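Water works drop-in comes to Tirnanance as main replacement moves up the hill

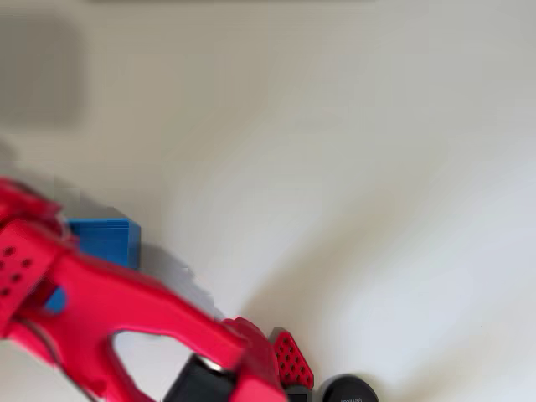 A red gripper over a pale tabletop.

People living in the upper part of Tirnanance will have the chance to talk over the coming water main works at a drop-in evening next Wednesday, and if the last one is anything to go by it will be a friendly and rather crowded affair, so do come early if you would like a seat.

The doors of the Beaudoin Hall open at 5.30pm, with a short talk at 6.15pm and plenty of time afterwards for questions. There is no need to book, and children are very welcome (there will be squash and colouring at the back, and the kettle will be on all evening for the grown-ups).

The works are the second stage of a scheme to replace the old iron main which runs from the pumping station at Numar, up through the middle of the village and out to the reservoir on the ridge. Much of it has been in the ground for longer than anyone now living here, and those of you who were without water for most of a weekend last winter will hardly need telling that it has seen better days. In all, 3164 metres of pipe will be laid in this stage, serving 149 homes along with the primary school, the surgery and the two farms at the top of Ridge Lane.

Rasa Jaunzems, who is leading the scheme for the Tirnanance Water Board, told us she was looking forward to meeting people from the upper streets, many of whom missed the first meeting when the snow came down and the hill road was closed.

"We learned a great deal from the lower village," she said. "We had thought the big worry would be the water going off, and of course people did ask about that, but what they really wanted to know was where they would park, whether the bin lorry would get through and what would happen to their front walls. So this time we have brought the answers to those questions along with us, and we hope people will have thought of some new ones."

The contractor, Skimier, will begin at the bottom of Chapel Brae in February and work uphill in short lengths, filling in each trench before opening the next. No household should have a trench outside its gate for longer than 11 working days, although the corner by the surgery is a little more awkward, with gas and telephone lines crossing there, and may need a few days more. Work will be carried out between 8am and 5pm on weekdays only.

Water will need to be turned off for a short spell at each house while it is joined to the new main. A card will come through the door at least three days before, giving the morning or afternoon when this will happen, and most people can expect to be without water for under four hours. Anybody who relies on water for medical reasons, or who has a very young baby at home, is asked to let the Board know beforehand so that bottled water can be brought round. There will be a sign-up sheet at the hall, or you can leave your details at the Board's office on Mill Street.

Chapel Brae will be closed to through traffic while the pipe is laid, with a diversion by way of the Numar road. Residents will still be able to get to their own homes, and the 43 parking spaces behind the hall will be kept free overnight for those who cannot park outside. The school bus will stop at the war memorial in place of the top shelter, and parents will get a letter about this from the school before half term.

Siiri Kairys, who has lived on Chapel Brae since she was married and whose garden wall stands right beside the line of the new pipe, said she had been rather dreading the whole business until she spoke to her sister in the lower village.

"She said the men were very polite and put her path back nicer than they found it," she said. "I have still taken up my snowdrops, mind you, and put them in pots round the back until it is all over. I shall be at the meeting, and I shall be asking about my wall."

Walls, as it happens, are down as a subject all of their own. Tarmo Sproģis, the site manager for Skimier, will be bringing a large map showing every boundary along the route, and will be glad to mark down anything people think he ought to know, whether that is an old drain, a buried cable to a shed or a tree with roots under the road. The firm will photograph all walls, paths and driveways before it starts, and owners can ask for a copy.

There has also been some concern about cloudy water once the new main is in use. The Board says this can happen for a day or so after a join is made, and suggests running the cold kitchen tap until it comes clear and keeping white washing back until then. Should it carry on past a second day, please ring the office and someone will come out to have a look.

The final stage, from the top of Ridge Lane to the reservoir itself, crosses open grazing land and will be talked over with the farms separately.

Those who cannot get to the hall on Wednesday will find the maps on show at the library for a fortnight afterwards, and Justinas Sepp at the Board's office will be happy to go through them with anyone who calls in during opening hours. Lifts to the meeting can be arranged through Aivar Rebane at the post office, who asks that you let him know by Tuesday teatime.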